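Kitchen robots still slow, but the bin-filling is getting better, Callow trials show

Business desk, 2024-01-03

Can a machine put the groceries away yet? Sort of. Slowly. And mostly in software.

That is the short version of a trial summary put out Wednesday by Callow, the test kitchen and housewares lab that has been scoring chore machines since November. Two outfits took part, Dronex and Wurex. Both build control software for two-armed robots with fingered hands. Neither sells anything you can buy for your home, and neither would give a date.

The chores were picked to be dull. Pick up an item of food and put it in a box. Wipe a counter. Hang a mug on a hook. Fold a dish towel. Four chores in all, each one run first in simulation and then, if the score was good enough, on real hardware in Callow's kitchen.

Pick-and-place went best. Dronex cleared the bar in simulation and moved on to the hardware round, where it got the food into the box on most tries. Wurex cleared it too, with a lower score. Towel folding went worst, neither company got through to hardware on that one.

Callow says a pass means the item ends up where it should be, undamaged, with nothing else knocked over. Ten minutes allowed per attempt. That is a long time to move a piece of fruit, and the lab knows it. The limit was set early, when the machines kept running out the clock, and is supposed to come down in the next round.

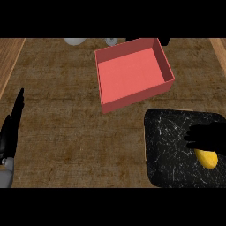
Soft and round items are still the hard ones, the summary says. A carton has flat sides and stays where it is. Fruit rolls. Squeeze too hard and it bruises, too gently and it drops on the way over. The simulated versions don't bruise at all, which is one of the complaints about testing this way. A hand that learned its grip on a computer can be in for a surprise when the peach is real.

Dronex said in a written reply that it now varies the weight and the slipperiness of every item in its practice runs, so the software can't get used to one kind of lemon. Wurex said it does something similar but put more of its effort into the second arm. For most of the box chore the second arm has no job. Wurex wants it to steady the container or hand things across. So far it mostly waits.

Callow marked both companies down for that, a little. A person doing the same job would be using the idle hand for something, the lab wrote, even if only to lean on the counter.

The shop floor is a different story, or at least a more cheerful one. Ververidis, the grocery wholesaler, has been running three packing stations with Wurex software at its main warehouse. Human packers work the rest of the line. The stations handle boxed and bagged goods only, no loose produce, and the company says they keep up with the line on night shift, when orders are lighter. Days are another matter. On days the stations are switched over to restocking empty cartons.

Ververidis would not say what it pays for the system or if it plans to add more. It did say no packing jobs have been cut because of it. The warehouse has had open positions since the summer, and the stations went into gaps on the line that were already there.

Why does a warehouse work when a kitchen doesnt? Mostly it's the clutter. A packing station looks the same at 2 a.m. as it did at noon. Same height, same lights, same carton. A kitchen counter has a bowl on it today and the mail on it tomorrow. Somebody moved the cutting board. The software has to find everything again, and then decide what matters and what to leave alone.

Callow tried to get at that in the second half of the trial by changing the layout between attempts. Box turned to a new angle, board moved to the other side, extra dishes left near the back. Scores dropped for both companies. Dronex dropped less. The lab didn't publish a full breakdown but said most of the failures were reaching errors - a hand coming down in the wrong spot, or closing before it got there - and only a few were outright drops.

Counter wiping landed in the middle. Both systems could move a cloth back and forth over an open stretch of counter. Corners got missed. So did the strip along the wall behind the faucet, which plenty of people miss too, but the lab counted it anyway.

The mug chore was a surprise. Callow had expected it to go badly, given how small the hook is, and Wurex took it to hardware on the first try. It did chip a mug. Under the rules that attempt was a fail, the later ones stood.

Cost is the part missing from all this. The summary has no price in it anywhere, and the hardware used in the kitchen was on loan to the lab. Callow says it will ask for a cost per chore next time, including electricity and the time of whoever has to stand by with the stop button. Both companies had a person in the room for every hardware attempt. Ververidis keeps one worker assigned to its stations per shift, to clear jams and restart them.

For anyone hoping to be out of the dishes by next Christmas, the lab's own answer was no. It rated the box chore as close to useful in a fixed setup, the mug and the wiping as promising and the towel as not ready. Loading a dishwasher was considered for the trial and left out, too many steps.

A second round is planned at the same kitchen with four new chores, among them emptying a grocery bag and matching lids to containers. Dronex has signed up. Wurex says it is still deciding and wants to see the new time limit first.

Callow will post the full scoring sheet on its site later this month. Ververidis says its night shift stations will keep running in the meantime.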